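Notebook, Flernolden bench, station 4
Monday, started 8:40

Continuing with the left gripper fault. I write it in full this time, because my notes from before the weekend were too short and I lost an hour this morning trying to understand them.

The problem: during recording with the hand-held pair, the left gripper stops reporting its opening width. The value freezes. The position tracking continues normally, so on the live view everything looks healthy. The file is saved without any warning. Only when we replay it on the arm in Parkdale do we see that the left fingers never close. In the last replay the arm went down to the box with open fingers, pushed on the divider and lifted one side of the box before the operator pressed the stop. Nothing broken, no person near. I still count it as a safety matter and I wrote it in the safety log as one.

First I checked the recordings. From 223 files in the Namora set, 209 are good. The other 14 have the freeze, always left, never right. The right gripper has the same firmware and the same type of cable, so I don't believe in a firmware fault, but I keep it on the list.

Length of the freeze is different each time. Sometimes the value comes back after a short moment, with a jump. Sometimes it stays frozen until the end of the file. When it comes back, the jump is to the correct width, I compared with calipers. So the sensor itself is probably fine and we lose only the messages.

10:15. Swapped the two cables at the logger side only. Fault stays left. Swapped back.

10:50. Swapped the complete cables, left to right. Did 50 open and close cycles on the bench with the grippers lying still. No freeze on any side. This was disappointing, but it tells me that the movement matters. The same 50 cycles in the hand, arms low: no freeze. Then the real task, picking from the compartment box, and I had the freeze on the fourth pick. This time it was the right gripper! So the fault traveled with the cable. I repeated it to be sure, and got the same result. 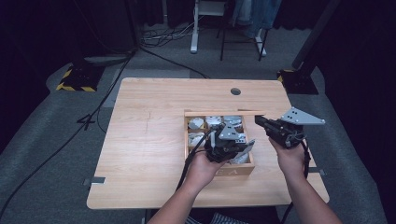
The freeze comes when the wrist turns so that the fingers point straight down and the cable hangs from the back of the gripper with its own weight. If I support the cable with a finger, the value returns. If I let go, it is lost again, not each time but often. I marked the cable with red tape and the word BAD, please do not put it back in the drawer.

Under the magnifier the strain relief has a small crack on the inner side of the bend. I cut the sleeve open after lunch. The shield is fine, the white data wire has broken strands close to the plug. Two strands were still touching. I measured the resistance while bending: stable when straight, jumping when bent past the angle we use in the box task. The cable comes from the Türkmen batch. I have no reason to say the whole batch is bad, one broken cable is one broken cable, but the others from this batch should be bent and measured before they are used again.

What I did wrong: in my first check I tested continuity with the cable flat on the table. It passed and I wrote "cable OK" in the notes. This sent us to look at the sensor for the rest of that day. A flat cable test is not a test for this fault. I have crossed out the old line and put a pointer to this page.

Also the logger should not accept a frozen value. At present, if no new message arrives, it writes the last one again with a new time stamp. I changed it on the test machine: if there is no new width message for 300 ms, the logger writes an empty field and beeps, and the file gets the mark SUSPECT in its name. Tried with the bad cable, beep came every time I provoked the fault. Tried with a good cable for one full box task, no beep. I did not yet test it when both grippers fail together.

Replay side: Parkdale should refuse any file with empty width fields. Until this is in the code, no replay from the Namora set except from the 209 good files, and speed limited to slow for the first run of each one. I sent them the list of the others.

Open points

Spare cable is fitted left, tied with a loop at the handle so the weight does not pull on the plug. The loop must be long enough, my first one pulled when the wrist turned outward.
Measure the remaining Türkmen cables, bent, both ends.
Put the logger change on station 2 and station 3.
Re-record the bad files. Not today.
Ask if we can get the plugs with a right angle exit.

16:30, bench off, grippers on charge.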